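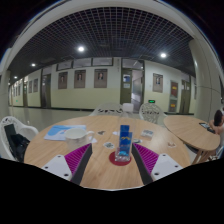 Category: Home & Office / Small Tables
June 20, 2020
3 comments | 12 shares

The round table in the hallway at Tully has been in use since February, first as a place to drop things and later as a place to sit. It was never specified for either. These are my notes on how it is laid out now and what I would change, written mostly so that I stop rearranging it from memory.

The table is round, light wood, and stands in the corridor outside the workrooms. White plastic chairs with lattice backs go around it. They came from the Flamthorpe site when that closed. They weigh very little, and a bag on the backrest can tip one backward if nobody is sitting in it. A bag on the seat does not. I keep mine on the seat.

Usable area

The top measures 1000 mm across. A round top loses its corners, so the usable area for two people is smaller than the number suggests. With three chairs pulled in, each person gets a wedge. The wide part of the wedge is at the edge, where the forearms go, and the narrow part is at the center, where everyone reaches for the same thing. Tall items therefore belong in the middle and flat items near the edge. I had this backward until the end of winter and knocked over a good deal of water.

The coaster is red and round and sits in the middle. I put the stand on it. The stand is clear acrylic, and without something under it the base slides on the wood when the table is bumped. I have not tried felt pads. A packet of them costs less than the coaster did, so that was probably an error.

Mugs

One mug per person, white, ceramic, handle turned inward over the table. With the handle outward, sleeves catch it. People walking down the corridor also catch it, and they are moving faster. The mug gets no coaster. The finish has held up so far with cold drinks, and I use a folded paper towel under hot ones.

Paper

Blue and white printed matter lies flat near the edge, behind the mug. It used to stand upright in a rack, also from Flamthorpe, and the draft from the far door took it down twice a day. Flat is slower to sort through and does not fall over. The limit I work to is a stack 34 mm high, the height at which the top sheets begin to slide. Anything past that goes to the shelf in Grastness, where it can wait for someone to want it.

Bottles

Water is kept in clear plastic bottles with a white screw cap. I prefer the clear ones because the level can be read from a chair. The label on a bottle covers part of that, and a label with a dark background covers it completely. If I am choosing between two bottles of the same volume I take the one with the narrower label. The flat cap is also useful, as a bottle with a flat cap can be stored upside down in the fridge door when the shelf above is too low.

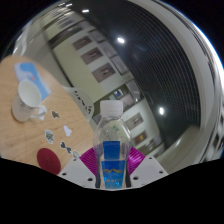 Small items

Stickers, cards and small packets are the real problem. They are thin enough to be ignored and there are always more of them. They spread over the whole top in the course of a day, and lifting them off bare wood takes a fingernail. I clear them at the end of the afternoon with the edge of a card, pushing toward the table's rim and into my other hand. It takes 51 seconds if the mugs are off first and 59 if they are not. I timed it on several days and the difference was consistent.

Clear packets need separate treatment. A shiny transparent packet on light wood is hard to see under the corridor lights, and I have put a mug down on one more than once. Packets with brown contents are easier to find. Both kinds now go on the right side, mugs and paper on the left.

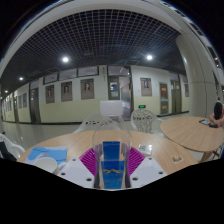 Paper on the left, packets on the right.

I looked at a shallow tray from Astitz for all of this. Theirs is rectangular, and a rectangle on a round top leaves four slivers that collect exactly the items it is meant to hold. They list a round one in a smaller size. I will measure the space between the coaster and the edge again before ordering, since the chair backs limit how far in I can sit with the tray in front of me.

The wobble is still there. It comes from the floor, and turning the table by a small amount removes it until the table gets pushed again. I have put a pencil mark on the floor tile next to one leg.

Filed under: tables, storage, corridor
Share this post (12) | Leave a comment (3)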